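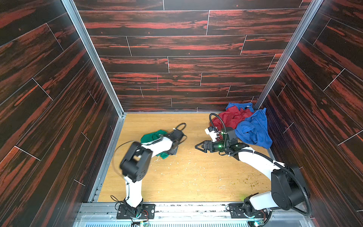
[fleltdale-surfaces] Re: Crumbs and a dry cloth on light wood

From: Suryani Tambunan
To: fleltdale-surfaces
Date: Aug 5, 2019

Dumitrescu wrote:

> We have a light wood worktop with aluminum edging, oiled in May
> with two thin coats of Flarport. The people who use it wipe it dry
> with a cloth at the end of the day. Bread crumbs go all right. Dried
> herb doesn't. It spreads into a patch of green specks and a second
> wipe moves the patch somewhere else.
>
> Questions:
>
> 1. Is the cloth wrong, or the wiping?
> 2. Would another coat of oil help? I was going to sand to 100 first
> and start over.
> 3. There is a line of fine stuff along the inside of the edging that
> no cloth reaches. Does anyone have a method short of taking the
> edging off?
>
> The cloths are the green Skiltis ones, washed with everything else.

Taking these in order.

1. Both, but mostly the wiping. A cloth bunched up in one place has very little of itself touching the wood. The high folds press down and the hollows between them do nothing, so a crumb under a fold gets dragged and a crumb under a hollow stays where it was. Press harder and the crumb breaks. Bread is forgiving here. Two or three large pieces become a dozen smaller ones and the next pass still collects them. Dried herb is already flat and light, and it lies down in the grain.

Fold the cloth in half and in half again, which gives you a pad 4 layers thick with a straight leading edge. Keep the hand flat on the back half of the pad so the front edge rides low. Go with the grain, from the far side to the near side, in one direction only. Lift at the end of the stroke. Do not scrub back and forth, and do not go in circles. Overlap each stroke by a third. When the leading edge is loaded, refold to a clean face away from the worktop.

For the herb, use the same pad very slightly damp. I wet one corner, wring it out, roll it into the rest of the cloth and leave it a few minutes. If it leaves a visible track on the wood it is too wet. Do the dry pass first. Damp crumbs smear, and on light wood you will see it.

As for the washing, if "everything else" includes fabric softener, leave it out for the cloths. It coats the fibers and they pick up less. Cotton towels in the same load will also shed lint onto them, and you then carry that lint to the worktop. I wash mine separately and hang them.

2. No. Please don't sand to 100. That grit will leave scratches across the whole top that hold exactly the kind of speck you are trying to get rid of, and you would have to work back up through the grits to remove them. It also takes off the oil from May, which from your account has nothing wrong with it. Check whether the surface feels rough when you draw a fingertip across the grain. If it does, the fibers have lifted. A light rub with a fine gray pad, with the grain, then one thin coat wiped back hard, is enough. I have seen 3000 suggested on this list as a final grit for oiled tops. I tried it on an offcut and could not tell it from the piece beside it after a month of use.

3. Leave the edging on. A soft flat brush held at a low angle will lift the line out if you pull it along the metal toward an open corner. Brush before wiping. Otherwise the cloth pushes more into the joint than the brush takes out. Mine is 11 mm thick at the bristles and fits against the edging without riding up on it. Where the line has packed hard, run a wooden toothpick along it, then brush again. Avoid anything metal. A scratched inside face on the aluminum holds dust as well as the wood does.

So the sequence is brush the edges, dry pass with the folded pad, refold, damp pass only where there are specks, and leave it to air before anything is put back down.

One question in return. Is the herb ending up in the same area each day? If it is, I'd look at the grain there under a low side light before buying anything. A small area that was missed by the second coat would behave as you describe, and you could recoat it without touching the rest.

Suryani Tambunan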